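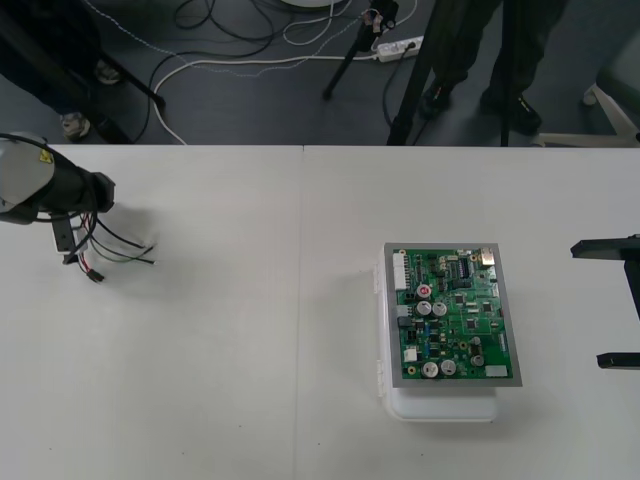 Third week of teaching the two arms to put a plug into a circuit board by remote control. Sheila Bellamy drives, I watch the joint readings and mark each attempt good or bad. For now the board sits on top of a clear plastic box, and the white multi-pin connector on its left edge is the side I keep my eye on. The wires on the plug are the awkward bit. They swing when the arm moves, so she has learnt to stop and wait.

We have 758 attempts saved so far. The target is 2000. Bad ones are kept too, in their own folder, with a short note.

Going slower helped more than anything else. On Monday I capped the hand controller at a lower speed and Sheila got 29 good ones in a row. Before that her best run was in single figures.

Someone asked why we don't just move the arms by hand. We did, for the first 700. It's fine with one arm. With two you end up leaning across the table and blocking the cameras.

The first model trained on the early set, which we call Nivura, gets near the connector and then pushes at a slight angle. I think that's my fault. I trimmed the pauses out of the recordings and the pauses were where the lining up happened.

Pauses are back in. Training again tonight, will post the numbers when I have them.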